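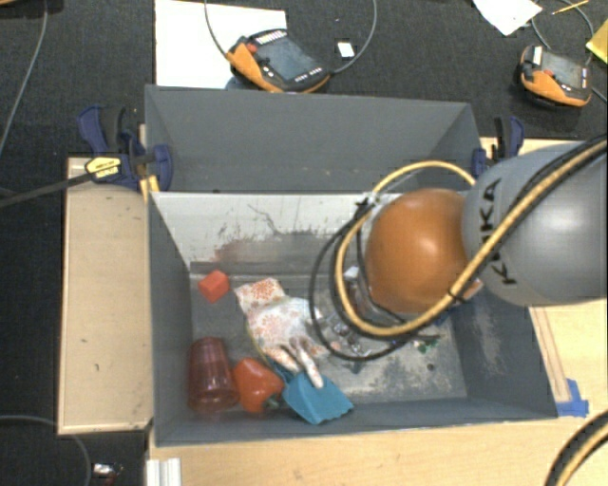

Some notes on choosing a fiber laser marking machine

From the Pronisix newsletter, November

Many customers write to us with the same request: "Please recommend a laser marking machine for metal parts." It is not possible to answer with one model name. The answer depends on the material, the depth of the mark, the size of the marking field and the number of parts in one shift. In this item we introduce briefly the points which we ask every customer before we make an offer.

Wavelength and material

The fiber laser works at a wavelength near 1064 nm. Metals absorb this light much better than they absorb the light of a CO2 laser, so fiber is the usual choice for steel, aluminum, brass and titanium. Some dark plastics can be marked too. Clear plastics, glass and wood are not suitable, and for these we recommend CO2 or UV. If you are not sure what plastic you have, please send us a sample piece. The same plastic in another color can give a very different mark, and the additive inside is often more important than the name of the plastic.

Power

A 20 W source is enough for serial numbers, logos and data codes on most metal surfaces. For deep engraving 50 W or more will save much time. Customers sometimes buy a high power for the future, but on thin parts or coated parts a high power is difficult to control and the edge of the letters can become burned. It is better to decide the power from the work which you have today.

Pulse width

Standard Q-switched sources have a fixed pulse width. MOPA sources allow the user to change it. A short pulse puts less heat into the part, and this is useful for black marking on anodized aluminum and for color marking on stainless steel. If you only need a gray mark on raw steel, the standard source does the work and the price is lower.

Lens and marking field

The lens decides how large the field is, and also how small the spot is. A lens for a 110 x 110 mm field gives a finer spot than a lens for 300 x 300 mm, with the same laser. When the field is larger, the energy on each point is weaker and marking takes longer. Please measure the area of the mark, not the area of the whole part. We had one inquiry for the largest lens, and after we received the drawing, the text to be marked was only 2 cm wide.

Focus distance is also different for every lens. After a change of lens, the focus must be set again and the field must be corrected in the software. Please do not skip the correction, or a square will be marked with curved sides.

An experience from a customer

The company Brilten makes valve bodies in brass. Before, the numbers were stamped by hand press. Last year they installed our Pilum 30 W machine with a rotary fixture. Misaki Hoshino, their production engineer, sent us the results of the first month: 3,382 valve bodies marked, and 216 of them had to be marked again. Most of the repeated parts had cutting oil left on the surface. After a washing step was added before marking, the next lot of 1,504 parts was finished with two repeated parts. The laser settings were the same in both cases. We mention this because many customers change the power and speed many times when the mark is uneven, and the real reason is the dirty surface.

Safety

Light of this wavelength can not be seen, and it is dangerous to the eyes also when it is reflected. Open type machines need protective glasses with the right wavelength and optical density printed on them. Ordinary dark glasses give no protection. Smoke from the marking must be taken away by an extractor, especially with plastics and painted parts. PVC should never be marked, as it gives off a harmful gas.

Samples

We accept samples for free marking tests until the end of November. Please send at least five pieces of each part, together with the drawing of the mark and the time per piece you wish to reach. The settings sheet will be returned to you with the samples.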